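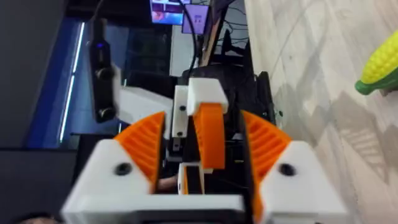 Thư Âu asks whether it is better to record demonstrations by moving the arm with your hands or by driving it from a second device, and whether the two kinds can go into the same training set. Both questions come up often enough that they head this page. The remaining entries cover setup, recording, file handling and the faults most often reported with the Rokeo controller and the Vostier recorder.

Getting started

Which method should I use, hand guiding or remote control?

Use remote control if the policy will take camera images as input. With hand guiding, your hands and forearms are in many of the views, and a policy trained on those views will meet a different picture when it runs alone. Hand guiding is still useful for short motions where contact force matters and for teaching waypoints that will be replayed without vision.

Can I mix the two in one data set?

You can store them together, but don't train on them together without a label. The speed profiles differ. Hand-guided motion tends to be slower at the start and has small corrections spread through the whole path. Remote motion has pauses before contact, where the operator is judging depth. Set the field "source" to hand or remote in the session header and filter on it at training time.

What does a remote setup need?

A follower arm with a gripper, a leader device, a controller unit, at least one camera on the follower, and a host computer that records all streams against one clock. A fixed camera that sees the whole work area is strongly recommended in addition to the wrist camera. The wrist view loses the target whenever the gripper turns away from it.

Does the leader have to be the same model as the follower?

No. A leader with the same joint layout is simpler, as joint angles can be passed straight through. If the layouts differ, choose Cartesian mapping in Rokeo and limit the workspace to the region both arms can reach. Expect jumps near the edge of that region.

Calibration

How often do I calibrate the leader?

At the start of each session, and again after any cable has been unplugged or any joint has hit a stop. The routine moves through seven poses and takes under two minutes. Hold each pose until the value in the status line stops changing.

The follower jumps when I engage it. What is wrong?

The leader and follower were not in matching poses at the moment of engagement. Rokeo refuses to engage if any joint differs by more than the value in engage_tolerance, but the default is generous. Lower it. If the jump is always in the same joint and the same direction, the zero offset for that joint is wrong and you need to recalibrate.

The gripper on the follower doesn't close fully.

Check three settings in this order: the leader trigger range, the gripper scale factor, and the current limit. In most cases the trigger was not squeezed completely during calibration, so full travel on the leader maps to partial travel on the follower. Raise the current limit last, and in small steps. A gripper that stalls against a hard object for several seconds will heat its motor.

Do I need to recalibrate the wrist camera after changing fingers?

The intrinsic calibration stays valid. The mount calibration stays valid too, provided the camera bracket was not loosened. What does change is how much of the view the fingers cover, and the policy will notice this. Treat a new finger shape as a new hardware configuration and start a new data set.

Recording demonstrations

How many demonstrations are enough?

It depends on how much the start positions vary. For a single object picked from a small area and placed at a fixed spot, 70 clean episodes usually give a policy that is worth evaluating. For several objects, or for an object placed anywhere within reach, plan on 300 or more. The reference set made with the Esteban arm holds 1487 episodes across nine tasks, and the tasks with the fewest episodes are the ones with the least variation in layout.

How long should an episode be?

As long as the task takes and no longer. Start recording with the arm at rest in the home pose and stop within a second of task completion. Long idle sections at either end teach the policy to stand still. The Vostier recorder can trim them automatically (auto_trim = on), but it decides from joint velocity alone and will also cut a deliberate wait if one falls at the end.

Should I keep failed attempts?

Keep the file, mark it as failed, and leave it out of the first training run. An episode in which the operator missed, recovered and then finished the task is a different case. Keep those and mark them as successful. Recovery data is in short supply in most sets, and policies trained without any tend to repeat the same miss.

Can several operators contribute?

Yes. Enter an operator code in the session header. Agree beforehand on the order of steps and on the side from which the object is approached. If one operator always comes in from the left and another from above, the policy may average the two and arrive at neither. Differences in speed do less harm.

May the operator watch the robot directly?

For the first practice runs, yes. For recorded runs, the operator should work from the camera streams that the policy will receive. Otherwise the demonstration relies on information that is missing from the data, and the policy has no way to reproduce the decision. If direct view is needed for safety, have a second person watch the arm with a hand on the stop button.

How should I vary the objects?

Change position and rotation between episodes, and do it by a written plan. Left to habit, most operators return an object to nearly the same place. A sheet with marked positions works if it is removed before recording – the marks would otherwise become a visual cue. Use objects that differ in color, width and surface, and include at least a few that nearly fill the gripper opening.

Timing and data

What recording rate should I use?

Fifty samples per second for joints and thirty frames per second for cameras are the defaults and suit most tabletop work. Higher joint rates are accepted, but they make the files larger without a clear benefit unless you are recording force.

How are the streams synchronized?

Each sample is stamped when it arrives at the host. Vostier then aligns joint samples to the nearest camera frame when the episode is exported. A constant delay can be corrected with camera_offset. A delay that grows during the episode cannot, and points to a saturated USB bus. Move one camera to a separate controller, not merely to a separate port on the same hub.

How much disk space will I need?

With two cameras and standard compression, allow about 3000 megabytes for an hour of recording. Raw frames take many times that. Write to an internal drive and copy afterward. Dropped frames during recording are most often caused by a slow external drive.

Which fields are required in the session header?

Task name, operator code, source, arm serial number, finger type, camera list and calibration date. Export will stop with an error if one of these is empty. The field "notes" is optional. Use it for anything that changed during the session, such as different lighting or a replaced cable.

Can I edit an episode after export?

The success flag and the notes can be edited. Joint data and frames cannot. To shorten an episode, go back to the raw session, set new start and end points and export again. The old version stays in the archive folder until you delete it.

Running a trained policy

The policy works in the morning and fails in the afternoon.

Compare the camera images before looking at anything else. Daylight, an automatic exposure setting or a lamp that has been moved will account for most such reports. Lock exposure and white balance in both recording and playback. If the room has windows, record sessions at different times of day.

The arm reaches the object and then hovers.

Look at the last second before contact in the training episodes. If operators paused there, the policy has learned the pause. Two remedies are available: record new episodes with a continuous approach, or drop frames in which joint velocity stays under a threshold. The second is quicker but can remove useful data around the grasp.

Can I take over while the policy is running?

Yes, in Rokeo 2.4 and later. Match the leader to the current follower pose and hold the takeover button. Control passes to the leader once all joints are within tolerance. The section you drive is recorded and tagged as a correction, and can be exported on its own. Corrections collected this way are usually more useful than the same number of new full episodes.

What should the speed limit be?

Use half the recorded speed for the first runs of any new policy and keep the stop button within reach. Raise the limit after ten runs without contact outside the work area. Keep people out of the reach of the arm during playback, including at reduced speed.

Maintenance and support

What should be checked between sessions?

Finger screws, camera bracket, and the cable at each moving joint. Flex the cable by hand and watch the status line for dropouts. Wipe the camera lens with a dry cloth. Worn fingers should be replaced as a pair, and the change entered in the header.

Is the February release compatible with older sessions?

Sessions recorded before February open normally, but the gripper value is stored on the old scale, from zero to 100. Run the converter in the tools folder before combining them with newer sessions. It writes a new copy and leaves the original alone.

Where do I report a fault?

Send the session log and the header file through the Jaddale support form. Don't attach video unless asked. State the Rokeo and Vostier versions, the finger type, and whether the fault also appears with the leader disconnected.

Last updated 8 September 2024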